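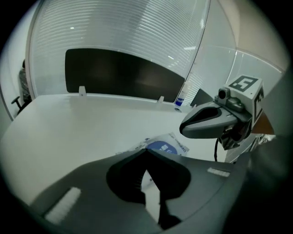
Flisden to Vote Again on Whether It Has a Downtown

October 14, 2021

FLISDEN – Residents will be asked next month to settle a question that most of them thought had been settled by the existence of a bank and two traffic lights. The ballot measure, which takes up a page and a half, asks whether the stretch of Mill Street between the feed store and the river should be designated a downtown for the purposes of parking, signage and decorative lighting.

It is the second such vote. The first, held in May, failed by 18 ballots, after a campaign in which both sides claimed to be defending the bakery. The bakery took no position and sold out of rolls by nine on both mornings of early voting.

Supporters of the designation say the town is leaving money on the table. Under state rules, a community with a recognized downtown may apply for streetscape grants, and the town office has been told it could ask for enough to replace the sidewalk on the north side of Mill Street, parts of which were last poured when the movie theater was still a movie theater. It is now a place that sells hot tubs, and for two weeks every fall it is also a haunted house, with the hot tubs left in.

Opponents say the sidewalk is fine if you know where to step. They also point to Gridanmont, eleven miles up the valley, which got its own designation a few years back and has since acquired benches, a clock that runs slow and a parking meter outside the post office. The meter comes up a lot. At last week's public hearing it was mentioned by nearly every speaker opposed, including one who admitted he had not been to Gridanmont since it went in and did not plan to give it the satisfaction.

The hearing ran well past its scheduled two hours. The town had set out 42 chairs in the grange hall, and a good many people stood along the back wall by the coffee urn, where the real debate was said to be taking place. The formal portion opened with a presentation from Covura, the planning firm hired over the summer to study the matter. Its report is 155 pages long, counting appendices, and concludes that Mill Street has "many of the characteristics associated with a downtown." Asked from the floor which characteristics it lacked, the firm's representative listed foot traffic.

This did not go over well. One woman said there was plenty of foot traffic on Mill Street and that she was most of it. A man in a canvas coat wanted to know what time of day the firm had come by, and on learning it was a little after one in the afternoon, he said well, there you go, people were eating.

Much of the evening was taken up by the boundary. The map attached to the measure draws the downtown's eastern edge down the middle of the alley behind the hardware store, which would put the store's front door downtown and its loading dock outside it. The owners have asked to be all in or all out. The Methodist church, which sits across from the feed store, was left off the first map and included in the second, and its members are reported to be evenly split on whether this is an improvement.

Then there is the name. The measure refers throughout to the "Flisden Downtown District," but an earlier draft used "Historic Downtown Flisden," and the word was dropped after the historical society objected. The society's letter noted that most of the buildings in question went up after the 1957 fire, that the one building to survive it was later moved, and that the plaque on the bank is wrong. It asked that somebody fix the plaque. The town office has referred the plaque to the bank, which says the plaque belongs to the town.

Lighting may prove the hardest sell. The plan calls for lampposts in a style the report describes as traditional, supplied through Uniyal, the utility contractor that already maintains the traffic signals. Renderings were passed around the hall and came back with pencil marks on them. Several residents said the posts looked like the ones in Gridanmont. The Covura representative said they were a different model. Someone held up a phone with a picture from Gridanmont, and after some back and forth it was agreed that the base was different.

The designation would not by itself raise taxes, a point the town office has now put in writing three times, the last of them in capital letters. It would allow the council to create a parking program later on, and this is where trust begins to thin out. Council members have said they have no plans for meters. Opponents have asked them to say it again, slower. An amendment barring meters outright was offered in September and ran into trouble when its own backers could not agree on whether it should cover the lot by the boat ramp, where visitors from out of town park their trailers and where a meter struck quite a few people as a pretty good idea.

Ballots will be mailed to registered voters by the end of the month and can be returned to the drop box at the town office, on Mill Street. Signs directing voters there say "Town Center," wording chosen after the clerk's office asked for legal advice on what it could call the area while the question was pending.

Copies of the Covura report are available to read at the library, which owns two. Both were checked out as of this writing, and one is overdue.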